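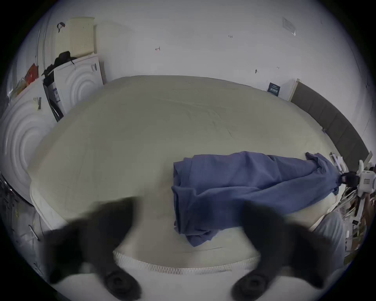 4. Setting up a prize draw campaign

This section covers the set-up of a prize draw in Gratero Campaign Desk, from an empty campaign to the point where entries can be taken at the shopping centre. It assumes that the site has been registered (section 2) and that at least one entry stand has been paired (section 3). Printed posters and hanging banners are dealt with in section 5.

4.1 Before you start

You will need:

A user account with the Editor or Owner role. Viewer accounts can open a campaign but cannot save it.
The final wording of the terms, agreed with the promoter.
Artwork for the start screen, in portrait format.
The list of shops taking part, with the shop codes used on their till receipts.

Note: Shop codes must match the receipts exactly, including any leading zeros. If a spreadsheet program has been used to edit the list, check that the zeros are still present before importing it.

4.2 Creating the campaign

1. Sign in and select Campaigns, then New.
2. Select Prize draw as the campaign type. The type cannot be changed after the first save.
3. Enter a working title. Customers do not see this. The title shown on the stand is set in 4.4.
4. Select the site from the list. In the screens used in this manual the site is Kaewmanee Arcade.
5. Enter the opening and closing times. Times follow the clock of the site, which may differ from the clock on your own computer.
6. Select Save as draft.

The campaign is given a number, shown at the top right of the page. The campaign used in this manual is 1614. Quote the number in full when contacting support.

Caution: Do not copy an old campaign in order to reuse its artwork. A copy also carries over the old terms and the old shop list, and both will go live unless they are replaced. Use Import artwork instead (4.4, step 2).

4.3 Entry rules

1. Open the draft and select the Rules tab.
2. Under Proof of purchase, choose one of the following:
Receipt scan - the customer scans the barcode on the receipt.
Staff code - a member of shop staff gives the customer a printed code.
None - no purchase is needed.
3. If Receipt scan is selected, enter the lowest spend that counts. The supplied setting is 20, in the currency of the site. Set it to 0 to accept any receipt.
4. Under Entries per person, enter the limit. The limit applies to the whole campaign, and entries are matched by email address or by telephone number, depending on the contact field chosen in 4.4.
5. Under Maximum entries, enter the total number of entries the campaign may take. The supplied setting is 1000. When it is reached, the stand shows the closed screen and takes no more entries.
6. Import the shop list. Lines that could not be read are shown in red and are left out until they have been corrected.
7. Select Save.

Note: Rules on prize promotions differ from place to place, and in some places a free way of entering must be offered alongside any purchase. Campaign Desk does not check this. The promoter is responsible for the terms.

Caution: Lowering the maximum while a campaign is live does not remove entries already taken. If the new figure is below the number already held, the stand closes at once.

4.4 Start screen and entry form

1. Select the Screens tab.
2. Select Import artwork and choose the file. PNG and JPEG are accepted. Layered files must be flattened first.
3. Drag the artwork until the main subject sits inside the dotted guide. Anything below the lower guide line will be covered by the Start button.
4. Enter the public title. Long titles wrap on to a second line, and a third line is not shown.
5. Choose the theme. Casto is the plain theme, with dark text on a light panel. Truvska uses a full-height picture with the text laid over it, and is only suitable where the lower half of the artwork is fairly even in tone.
6. Choose the contact field, either email or telephone. Only one may be used.
7. Add up to two further questions. Every question added makes the form slower to complete, and the queue at the stand longer.
8. Paste the terms into the Terms box as plain text. Text pasted straight from a word processor may bring hidden spacing with it; use Clean text if the lines look uneven.
9. Select Preview on stand. The preview appears on the paired stand and closes by itself after 12 minutes.

Note: Check the preview on the stand itself. Colours look paler under the lighting of an open hall than on an office monitor, and thin lettering that reads well at a desk can be hard to make out from walking distance.

Where artwork is based on a film, a game or a toy range, make sure the licence covers screen use as well as print. Permission for one does not always include the other. Notes for the licence holder can be stored under Files - they are never shown to the public.

4.5 Test entries

1. Set the campaign to Test. A yellow bar appears along the top of the stand screen.
2. Make one entry with a valid receipt.
3. Make a second entry with the same receipt. It should be refused with the message Receipt already used.
4. Make an entry with a receipt from a shop that is not on the list. It should be refused with the message Shop not taking part.
5. Open the Entries tab and check that only the first entry has been stored.
6. Select Clear test data.

If step 3 is accepted, open the Rules tab and check that Allow repeat receipts is switched off. If step 4 is accepted, the shop list was not saved; import it again and repeat the test.

4.6 Going live

1. Select Status, then Ready. The campaign will open by itself at the time entered in 4.2.
2. Ask a second user with the Owner role to select Approve. The user who created the campaign cannot approve it.
3. Check that the yellow bar has gone from the stand.

Once the campaign is live, the public title, the terms and the proof of purchase setting are locked. Artwork may still be replaced. A new picture reaches the stand the next time it returns to the start screen.

The draw itself is described in section 6.

Section revised in May by Colm Scanlon. Changes: receipt messages in 4.5 reworded, theme names added to 4.4.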